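Questions and answers about our pickling evenings in Arnside

Last changed in August

We receive many of the same questions by email, so I put the answers on one page. Please read it before you write to us. If your question is missing, send it and I will add it.

What happens in a pickling evening?

We meet in the kitchen of the Lennox building, second door after the stairs. The evening starts at 6:30 and ends when the jars are closed, normally before 9. You learn two methods: quick pickles with vinegar, and slow pickles with salt water. Everybody takes home one jar of each.

Do I need experience?

No. If you can cut a vegetable and read a kitchen scale, it is enough. People who already make pickles at home are also welcome, but they must be patient during the first half hour, when I explain the salt.

How much does it cost?

The price is 37 dollars per person. It includes the vegetables, the spices, the jars and the use of the kitchen. You pay when you reserve. We don't take money at the door.

Can I bring my own vegetables?

Yes, if they are fresh and firm. Wash them at home, please, because the sink is small and the line becomes long. Cucumbers, carrots, radishes, green beans and cauliflower all work well. Do not bring tomatoes for the slow method. They become soft and then you are disappointed with me.

Which cucumber is the right one?

This is the question I receive the most. For whole pickles in a jar, take short ones with a thick skin. The long kind is better for slices, and for a quick pickle it is what I use at home. Cut a thin piece from the blossom end and throw it away, as this end can make the pickle soft. I slice the rest as thick as a pencil.

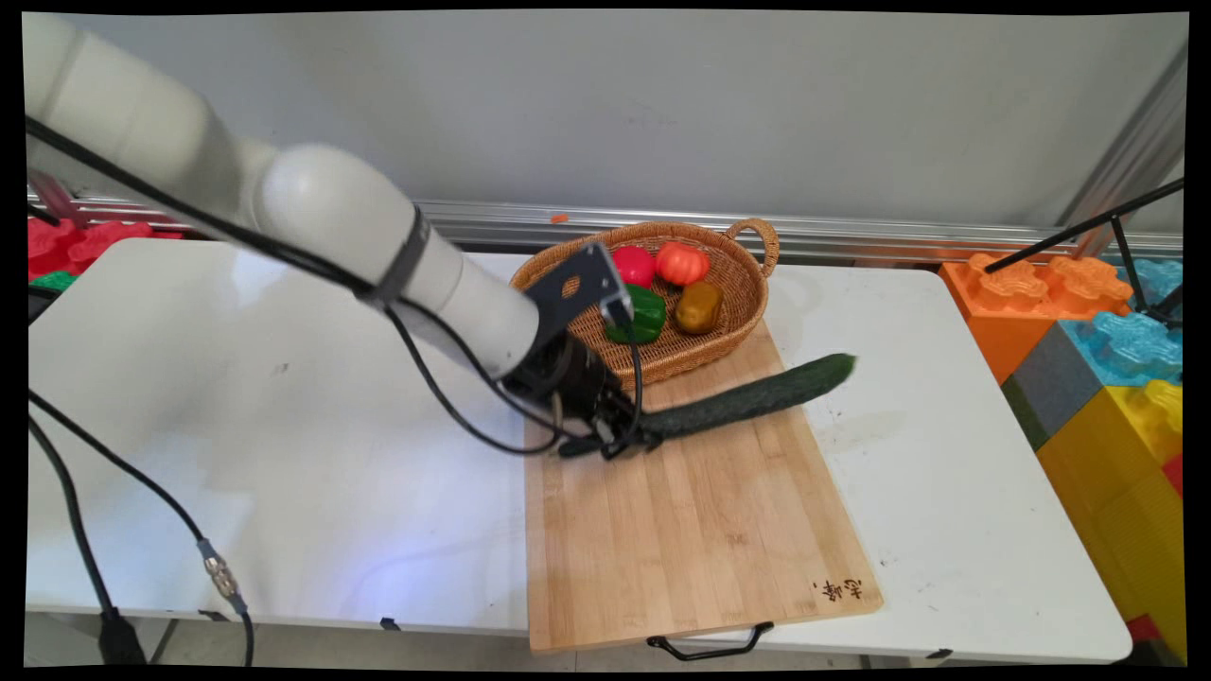 Slices from the long kind went soft on me after a week in salt water, writes Fultance, and I would like to know if I should salt them first and let them drain.

Yes, for the long kind I would do this. Put the slices in a bowl with a spoon of salt, wait one hour, pour away the water and dry them with a clean towel. After this, use the vinegar method. For salt water I would change to short cucumbers, because slices have too much open surface and they give up quickly in a warm room.

How much salt do you use?

For the slow method I use 3 percent of salt by weight. I weigh the vegetables and the water together and calculate from this number. For example, 400 grams of vegetables and 400 grams of water need 24 grams of salt. A spoon is not exact enough, as coarse salt and fine salt fill it differently. Choose a salt without iodine and without anything added against lumps, or the water can look cloudy from the first day.

My jar is cloudy anyway. Is it bad?

With the slow method, cloudy water after some days is normal. A bad smell, a pink color or mold with hair is not normal, and then you must throw everything away. Please do not taste it to be sure.

Where do I keep the jars?

Quick pickles go in the refrigerator as soon as they are cool, and I eat mine within 3 weeks. Slow pickles stay first in the kitchen, away from the sun, with a plate under the jar. Open the lid a little every day to let the gas out. When the taste is sour enough for you, move them to the refrigerator also. We don't teach canning for the shelf. It needs other equipment and tested recipes.

Is it suitable for children?

From ten years old, together with an adult. Each child needs a paid place, as they fill their own jars.

Can I cancel?

Until two days before the evening you receive all your money back. After this we have already bought the vegetables, so we can only move you to another evening, one time. You can also give your place to a friend. Write us the name of the friend so that we can change the list.

How many people can come?

The kitchen has space for 26. When the evening is full, the reservation page shows a waiting list, and we write to you if a place becomes free. Look also in your spam folder.

Where can I park?

Behind the building, on the side of the Madomach store. The store closes at 6 and after this hour its parking lot is open to our guests. Please leave the places near the loading door free. With the bus you get off at Arnside Library and walk five minutes up the hill.

What should I bring?

An apron, a small towel and a bag that can stand upright for the jars. Do not wear your best shirt on the evenings with red beets.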